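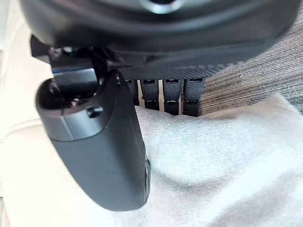 White Cloth and Stripes

Welcome to the linen page! It started as a corner of my kitchen page, then grew, the way everything to do with fabric grows in this house. I keep white cloth and I keep stripes, and I have done both for so long that friends now hand me bags of the stuff at the door. The whole Gallau gallery is up to 1,808 photos, so I've finally given the textiles their own space with a few notes on where things came from and how I sort, wash and fold them.

Scroll up for plain white with striped fabric close by, my favorite combination in the world. Give me those two and I could set a table, dress a bed or line a basket and be happy all week.

The short version of how I got here

My first good cloths came from Wallner, the housewares store on the hill in Gallau. It had a bargain table at the back with odd napkins, seconds and tablecloths that had lost their box. I went in for a potato peeler and came home with an armful of white cotton (and no peeler). When the store closed I bought what was left of the table, including the paper price cards, which I still use as bookmarks.

The stripes came later. I found a Jiretti sample book at the Ralow flea market one January, all the pages glued together along one side from damp, and spent most of a month steaming them apart. Ticking stripes, deck chair stripes, thin pencil stripes, wide ones that look like candy. I was gone after that. I started noticing stripes on everything from awnings to flour sacks.

Sorting day

Once or twice a year I empty the closet and go through the lot. Everything gets shaken out and held up to the window, and then it goes on one of the piles: good, mend, rags, give away. The mend pile is always the biggest and I always promise myself I'll get to it by summer.

Whites go by weight. Thick cotton at the bottom, then the everyday cloths, then the thin ones that wrinkle if you look at them wrong. Stripes I sort by color, and after that by width if I'm in the mood. I once tried sorting them by age, but half of my dates are guesses, so I gave up and had lunch.

If you have a bed you can spare for the afternoon, use it. Tables are too small and the floor is murder on the knees. Put a clean sheet down first and work from one side to the other, and don't let the cat in until you're done.

Folding

I get more mail about folding than anything else! My way is nothing fancy. Lay the cloth flat, smooth it from the middle out with the side of your hand, fold it in half with the hems together, then in half again. After that I fold in thirds so the raw corners end up inside. Pull the corners square at every step, even when you're tired and it's the last one of the evening.

Striped cloth is easier to fold than white, I think. You've got lines to follow. If the stripes run true along the fold, you're straight. If they wander off, go back a step. White gives you nothing to go by except the hem, and old hems are liars.

For anything big I fold loosely and change the creases every few months. I've had a tablecloth wear through right on the fold line, and I was cross with myself for days.

Washing the whites

I've tried every trick going. Lemon juice, the long soak, the overnight soak, the big pot on the stove. These days I stick with a plain powder, a warm wash and a morning on the line when the weather allows. Small yellow marks get a dab of paste and a second go. If they're still there after that, they get to stay.

Keep new stripes out of the white wash, please. Especially red. I have a set of pale pink napkins that people compliment all the time and I just say thank you.

Stripes and how I use them

Narrow stripes are for the kitchen: towels, bread cloths, the curtain under the sink. Wide ones go on cushions and on the bench by the back door. I like a striped cloth laid over a white one at supper, a bit crooked, with the white showing at the ends. In winter I swap them around and put the white on top.

Scraps get turned into drawstring bags, and the really tiny ones go to stuffing pincushions. I have one patchwork runner made only from the Jiretti samples, and it took me so long that I'd forgotten what size I was aiming for by the time I got to the end. It fits nothing I own. I love it.

More to look at

Kitchen cloths and towels, 143 photos
Flea market finds, Ralow and nearby, 1,018 photos
Buttons, thread and the mending basket is still being sorted, so check back in a while.

Feel free to write if you recognize a pattern or remember the back table at Wallner. I'm slow to answer in January when the closet is all over the bed, but I do read every message. And if you have any Jiretti stripes in green, even a scrap, I'd dearly love to see them. I've been looking for the wide one with the cream edge for years.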